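¡Hola! Busco a alguien que me eche una mano con las entradas y salidas de mis apartamentos de vacaciones, los de Plilon, a partir de agosto.

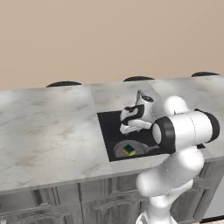

Llevo 2 temporadas haciéndolo sola y ya no llego a todo (este verano me pilló una llegada en la peluquería, con el tinte puesto...). El trabajo es recibir a los huéspedes, entregar llaves, explicar dónde se aparca y revisar el inventario cuando se van. De la limpieza se encarga otra empresa, así que tranquilos.

**Lo que pido**

- Español e inglés; si además hablas alemán o neerlandés, ¡te adoro!
- Coche o moto
- Soltura con el móvil: las reservas las llevo con Skeltora

**Lo que ofrezco**

- 34 horas semanales, con contrato hasta final de temporada
- 2.000 euros brutos al mes
- Los martes libres, siempre

Casi todas las llegadas son a partir de las cuatro de la tarde, o sea que madrugar, poco.

Si te apetece, escríbele a Sem Koster, que me lleva las candidaturas, desde el formulario de la web. No hace falta carta de presentación, con un currículum corto y un teléfono me vale. ¡Os llamo yo misma!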